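The Slow Kitchen Letter
By Declan Kershaw
30 June 2021
5 min read

Lemons, and what to do with too many of them

My neighbor two doors down on Garside has a lemon tree that has lost its mind. I came home last week to a grocery bag on the porch, and then another bag the next morning, and by the weekend I had 46 lemons in the house and nowhere to put the bread. I love lemons. I did not know I could be outnumbered by them!

So this letter is mostly about lemons, with apologies to the people who wrote in asking for the bean salad. The bean salad is coming. (It needs another go. The dressing was too sharp and my sister said so in front of everyone.)

First thing I did was sort them by skin. The ones with tight, smooth skin tend to have more juice in them, and the knobbly thick ones are better for zest and for salting. I always mean to keep them in the fridge and I always leave them in a bowl because they look nice, and then I find one at the bottom that has gone green and fuzzy and taken a friend with it. Fridge, in a bag, in the drawer. They'll last weeks that way.

Then I zested everything I planned to juice, before cutting, which is the step I used to forget. Have you ever tried to zest half a squeezed lemon? It's like shaving a wet sock. The zest went into sugar, rubbed in with my fingers until it smelled like a candy store, and that jar has been going on toast and into pancakes and once, late at night, straight onto a spoon.

The rest got squeezed. I have a nice old glass reamer from the Havel flea market and it does the job, but my wrist was complaining by lemon 23, so I stopped there and made tea. Warm them on the counter first if they've been in the fridge, and roll them hard under your palm. I freeze the juice in ice cube trays and tip the cubes into a bag once they're solid — one cube for a glass of water, two for a vinaigrette.

And of course lemonade. I've made it every way there is and I keep coming back to the plain one: a cup of sugar melted into a cup of hot water, left to cool, then a cup of lemon juice and four cups of cold water. Pinch of salt. Taste it before you add ice and again after, because the ice changes it more than you'd think. Mine goes out to the back step in paper cups, same as when we were kids, and I still think it tastes better that way.
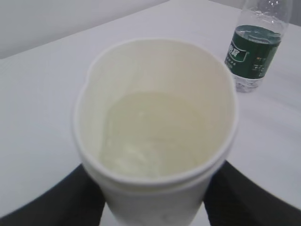
Salting the leftovers

With the thick-skinned ones I made preserved lemons, which I had never done before this spring and now can't stop talking about. Cut each lemon almost into quarters, leaving it joined at the bottom, and pack the middle with coarse salt. Push them down into a clean jar, hard, until the juice comes up. Top up with more juice so they're covered, put the lid on, and leave the jar somewhere cool for a month, turning it over when you walk past. After that it goes in the fridge.

You use the peel, mostly. Rinse it, scrape out the soft part, chop it fine, and stir it into rice or a pot of chickpeas or anything with chicken in it. I've started 2 jars, and the second has a bay leaf and some peppercorns because I got ambitious. I'll let you know in September whether the bay leaf was a mistake.

If you've got a lemon trick of your own, write back and tell me. I read all of them, even if I'm slow to answer — Damis the cat sleeps on the keyboard most afternoons and I'm not allowed to move him.

Next time: the bean salad, I promise.

Contact | © 2021 The Slow Kitchen Letter | Back to top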